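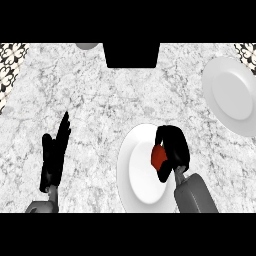

*The simulated kitchen used by Plonthorpe's robotics club, with the right gripper holding something red over a plate.*

# Plonthorpe club lays the table, very slowly

Plonthorpe's after-school robotics club has reached the final of the Kustari student simulation challenge with a pair of robot arms that can tidy a kitchen, provided the kitchen is marble and does not exist.

The challenge asks teams to write the software for two arms at a virtual worktop. The arms have to pick up small objects and put them where they belong, which for most of this term has meant on a plate. Points are given for accuracy and taken away for anything that ends up on the floor. The simulated kitchen has a floor, and the club has become familiar with it.

Plonthorpe entered under the team name Broredar, chosen by a vote in which every other suggestion was somebody's surname. They finished the qualifying round with 54 points, good enough for second place and a spot in the final in December. The leaders were a sixth-form team who, it was noted with some feeling at the next club meeting, have a timetable slot for this sort of thing and their own kettle.

The club meets for an hour after lessons in a computer room better known for its radiators. Members share the work by arm. One group writes the code for the left, another looks after the right, and relations between the two are described as cordial. Early versions had both hands going for the same object, and neither group was willing to accept that its arm should be the one to wait. A rule has now been agreed. The right arm goes first, and the left group has been promised first go next term.

Progress has been real, if unhurried. The club's best complete run in practice took almost 29 minutes, a time that would try the patience of anyone waiting for their tea. Much of it was spent on the grip. Close the fingers too gently and the object slides out; close them too hard and it shoots off across the marble at a speed the arms have never managed themselves. The present setting was reached by trial and error, and the notebook in which the errors are recorded is nearly full.

The software tools come from Michalski, which lends student licences to schools taking part. The club's only complaint is that the program plays a short fanfare after every successful placement. It was charming in September and is now muted.

For the final, teams will be given a layout they have not seen before and one afternoon to get their arms working in it. Broredar plan to spend their remaining sessions on speed, and on teaching the left arm what to do with itself while it waits.

Parents wishing to watch can do so in the school library from 2 pm. Refreshments will be handed out by people.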